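Ernevis

The specification for the Ernevis gripper gave its operator as "a trained adult with two hands." The trained adult had been at it since June. The tool consisted of a pair of hand grips, one for the left and one for the right, and each grip closed two fingers when the trigger was pulled. There was no motor in it. The trigger did what the motor would do later, on a machine in a building the operator had never been inside.

The work was issued by Kirui as a list. Each line on the list was a task, and each task had to be shown from start to finish without talking. Talking had no effect on the recording, but an early reviewer at Stamex had found it distracting, and the rule had stayed after the reviewer left.

Task 9 was plates. Pick up, hold level, set down. The contents of the plate were not to shift. The operator performed it in the kitchen, standing, elbows away from the body, because the instructions said that elbows against the body produced a motion no arm could copy.

The first attempt was rejected the same evening. The message said: Hesitation before contact. The operator read it twice and looked up the definition of hesitation in the manual. A hesitation was any period in which the fingers were near the object and not moving. The manual allowed 2 seconds.

The operator tried again the next day and was rejected again. Hesitation before release.

This second message was harder to correct. The fingers had to open while the plate was already resting, and the only way to know that it was resting was to wait and feel the weight go out of the grips. A person did this without thinking. A person wearing the tool did it slowly, through a trigger and a spring. The machine, according to a note from Stirex that had been forwarded by mistake, would feel nothing at all. It would have only the pictures and the finger width, sampled many times a second, and from these it would learn when to let go.

The operator considered this for some time. If the machine learned from these hands, it would learn the wait as well. Somewhere there would be a row of arms, each one holding a plate against a table for a moment longer than necessary, checking for a weight it had no means of sensing.
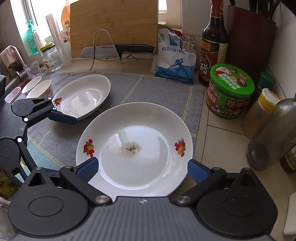
The third attempt took most of the morning. The operator closed the fingers on the rim, lifted, held, and lowered. At the bottom of the motion there was the wait. The operator did not shorten it. The triggers came out evenly, the way the manual asked, and the fingers cleared the plate on both sides.

The file was uploaded with the standard form. Under Comments, which was optional and limited to 3,000 characters, the operator wrote: Pause before release is part of the task.

The reply came after dark. The status had changed to Accepted. A new line had been added to the list under plates, with the same object and the same steps, and the time limit for release had been removed.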